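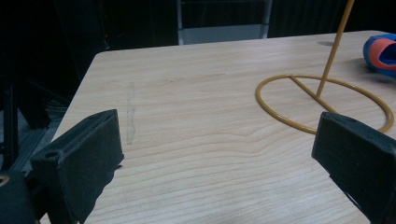 Section 4. Setting Up the Cap and Garment Table

4.1 Before you start

The Grernier display stand (part 2119) goes on a wooden table or a counter of the same height. Wipe the top with a dry cloth first. Scuffs and pencil marks in the wood can stay. Sand and grit should come off, as they scratch the finish on the base ring.

1. Lay the stand on the table with the ring flat and the rod pointing up. The crossbar runs from the ring to the center, where the rod is fixed.

2. Press lightly on the ring at both ends of the crossbar. If it rocks, turn the stand a quarter turn and try again.

3. Check the rod. A slight lean is normal on the wire models and does not affect the cap. If the lean is more than the width of the cap rest, straighten the rod by hand at the crossbar. Do not use pliers.

CAUTION: Keep the stand at least 11 inches from the table edge. A cap on top makes it easy to knock over.

4.2 Sorting the clothing

4. Empty the carton onto the table and separate caps from garments.

5. Pick up each garment by the middle and let it hang for a moment before laying it down. Slick sports fabric slides off a pile, so place it last. Look along the stitched seams for loose thread and check any printed lettering for cracks.

6. Keep patterned shirts apart from plain ones. When two pieces come out tangled, free the top one first and leave the other where it is.
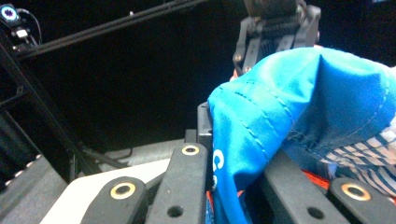 7. Fold each garment in thirds, sleeves in, print facing up. The Weseck folding board may be used for sizes up to 2XL.

NOTE: Do not fold caps into garments to save space. The crown will crease.

4.3 Placing the cap

8. Push the crown out from the inside with your fingers until the panels are even. Turn down any lining that has folded over the rim.

9. Set the cap on the table near the stand before lifting it on. Look over the brim and the printed panels.

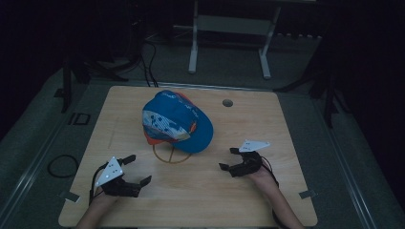 Figure 4-3. Blue cap on its side, orange underside showing.

10. Hold the cap by both sides, lower it over the rod, and turn the brim toward the front of the table.

11. Let go slowly. If the cap tips, move it back a little and repeat step 10.

CAUTION: Do not hang anything else on the rod.

Questions about missing parts go to Roscoe Delacroix at the Stullard warehouse.

Revised 2022-06-08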